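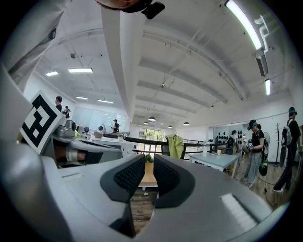 Photo: Birnell open day, upstairs floor

How to run a hand-held gripper demonstration at an open day

Posted Jun 4, 2020

These are the steps we follow at Birnell when visitors come to try the hand-held grippers. They should work for any group with a large room and a few sets of kit. Our last open day was in October, and the notes below have been changed a little after it.

Before the visitors arrive

Clear the floor first. People wearing a cap and backpack look at their grippers and forget their feet, so move chairs and bins to the walls. Run cables along the edges where you can. Where a cable has to cross the floor, tape it down along its full length.

Put one table near the walking area for drinks and leave it there all day. Keep drinks off the work tables.

Charge everything the night before. Check each backpack, then each cap, then each gripper, and write the set number on all of them. We use the Bepari checklist, but a sheet of paper does the job.

Look at the finger pads under a good light. Dust gets into the diamond pattern and the grip suffers. Wipe the pads with a damp cloth and let them dry. Wipe the square markers too, and replace any with a lifted corner.

Fitting a visitor

1. Put the backpack on first and shorten the straps.
2. Put the cap on and tilt the head unit until it points at the hands.
3. Hand over the grippers last, one at a time.
4. Ask the visitor to open and close each gripper a few times with nothing in it.

Allow 3 minutes for this. Children need a smaller cap, and long hair is best tied back.

The first task

Start with something soft, such as a folded cloth. Ask the visitor to pick it up, carry it to the next table and put it down. Most people squeeze too hard at first - let them, and then show them how little force is needed.

After that, try a cup. Use an empty one.

Keep visitors who are watching behind a line on the floor, and have a member of staff walk with anyone carrying grippers. Three or four people moving at once is plenty, even in a big room.

Saving the recordings

We stop each recording before the cap comes off, then copy it to the Fultater drive. Stop at 100 recordings per folder or the copying gets slow. Ask for signed permission before you keep anything that shows a visitor's face.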